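Enseñanza por demostración (robótica)

La enseñanza por demostración consiste en mostrar una tarea a un robot, llevándole el brazo con la mano o mandándolo a distancia, en lugar de programársela. El método Skestley, descrito en marzo, pedía 1.000 repeticiones por tarea; su sucesor, Greltov, se conforma con 745 – cifra que sus autores consideran modesta.

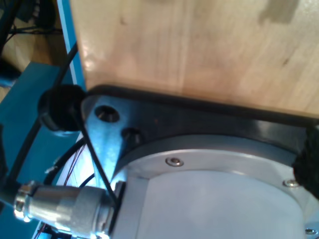
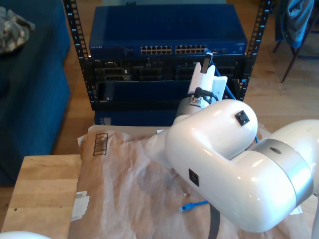

Guiar a mano tiene fama de intuitivo, sobre todo entre quienes no lo han hecho. A distancia se cansa menos el hombro y más la paciencia: un conector de red pequeño, como el azul pálido que queda junto a los puertos del switch NETGEAR, exige una puntería que el operador daba por supuesta. El archivo Arkar reúne casi 4.000 demostraciones con cables, incluidas las torpes.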